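**Week 6: Setting up a packing bench**
Handout for Eduardo Mercado's evening group, Cenham

Last week we talked about shelves and aisles. Tonight it's my favorite part of the whole course, the bench! Every parcel passes over one, and a few inches of layout can change how your back feels at the end of a shift.

## Start with the reach

Stand square to the bench and sweep both forearms across it. Whatever you touch for every order belongs inside that sweep. Tape guns, spare labels and the stapler can live farther out (yes, even if you love your stapler).

Try the Idora exercise in pairs: 60 mock orders, one person packing, one marking every stretch on the sheet. Then swap.

## Scanner and crate

- Put the scanning station in the center, post at the back, so the platform lies flat in front of you.
- Keep the crate right beside it. On this bench it's on the left, a bright green one with a white plastic bag inside. Look at the ruler marks along the front of the platform, too. I love a built-in scale!

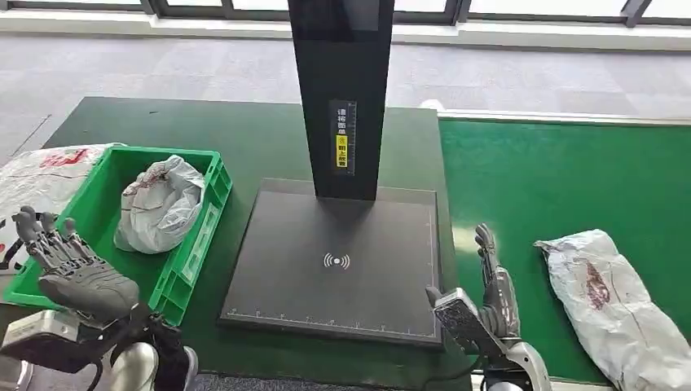

## For next time

Sketch your own bench from above, with measurements. Bring it on paper, and read the Malinowski chapter on bags and liners before June.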